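Ticket: Checked tablecloth and runner keep moving on the long table
Opened by: Gisela Paredes
Assigned to: Slavica Radulović
Opened: 2 March 2026
Status: Waiting for delivery

Gisela Paredes wrote:

Hello, I open this ticket for the long table by the railing. The checked tablecloth does not stay in its place. When somebody puts a plate down and pulls it a little to correct the position, the cloth goes together with the plate. After one lunch the edge on the near side hangs 4 cm lower than it should, and the wood shows on the other side. We did not have this problem with the old cloth, which was thicker and came from Vergara.

I have already tried the following:
- ironed the cloth and laid it again
- wiped the table top with a damp towel and let it dry for 45 minutes
- turned the cloth by half, so the other hem is in front

None of this helped for longer than one meal.

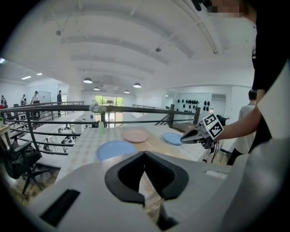

The plates themselves are fine and I do not wish to change them. I also ask you not to propose metal clips on the edge. We had them in the past and Renato tore his sleeve on one.

Slavica Radulović wrote:

Thank you, Gisela, for such a clear report. Please can you tell me two things. Is the table top varnished or oiled? And does the cloth move also when there is no runner on it?

Gisela Paredes wrote:

It is varnished. Renato Cabral did it again last April, with the Disumard satin varnish, and it became very smooth. Without the runner the cloth moves less, but it still moves.

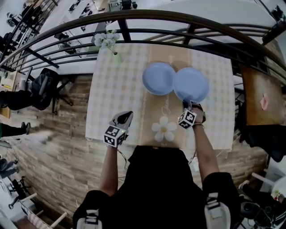

I have now tested with the runner on and I think there are two separate faults. The first is the cloth on the varnish, and the second is the runner on the cloth. The runner is narrow, so a plate on the right side can easily sit half on it and half on the checked cloth, as the right-hand blue one does, and then any small pull at the rim acts on both fabrics. A plate which stands completely on the runner gives me less trouble. I would like to keep the runner if possible, because the end with the daisy is the part that guests like.

Slavica Radulović wrote:

I agree that it is two faults. For the first one I ordered a thin non-slip underlay from Iveck, to be cut 3 cm smaller than the table top on every side. It must not be glued to the varnish. For the second one, please try a few stitches by hand at both short ends of the runner, only through the cloth and not through the underlay. You can open them again before washing.

Tyson Petrenko wrote:

Sorry to come in from the side. We had the same cloth in the Cerov room and it was also slippery when new. I washed it at 30 degrees without softener and it became better. Softener makes it worse, in my experience.

Gisela Paredes wrote:

Thank you, Tyson. I must admit that I used softener. I will wash it again without, and after that I will do the stitches.

Slavica Radulović wrote:

Good. Please leave the flowers off the table while you lay the underlay, so you can pull it flat from the corners. I keep the ticket open until the underlay is here. Trinidad Fuentealba will receive the parcel and bring it to you.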